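Strazds Returns in September With a Second Album, "Balura"

We are so pleased to share that Strazds, the ambient trio whose slow, humming pieces for harmonium and tape have kept many of us company on long evenings, will release a second album, "Balura," on the Floso label this September.

The record gathers 3 long pieces, made over two winters and left mostly as they were played - small breaths, creaking stool and all. 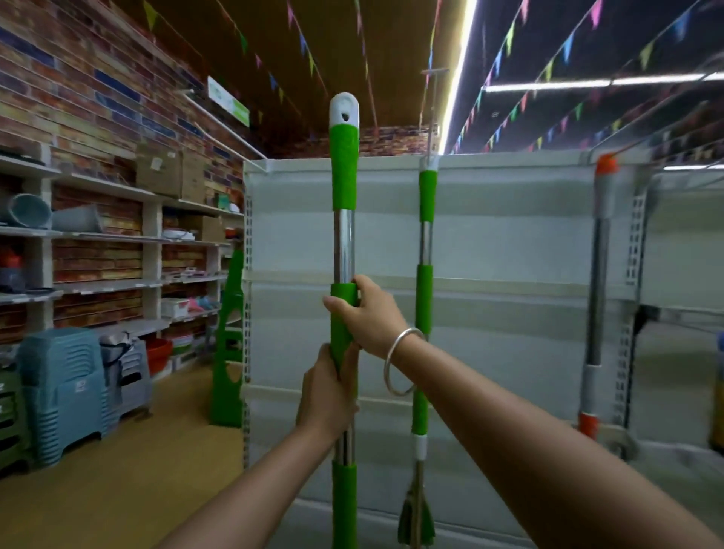 Formats and Orders

"Balura" comes as a download and as a vinyl pressing of 2,000 copies, of which 1,962 are for sale through the Truvo shop. Review copies can be requested from the Floso press desk, and we'd dearly love to hear from you.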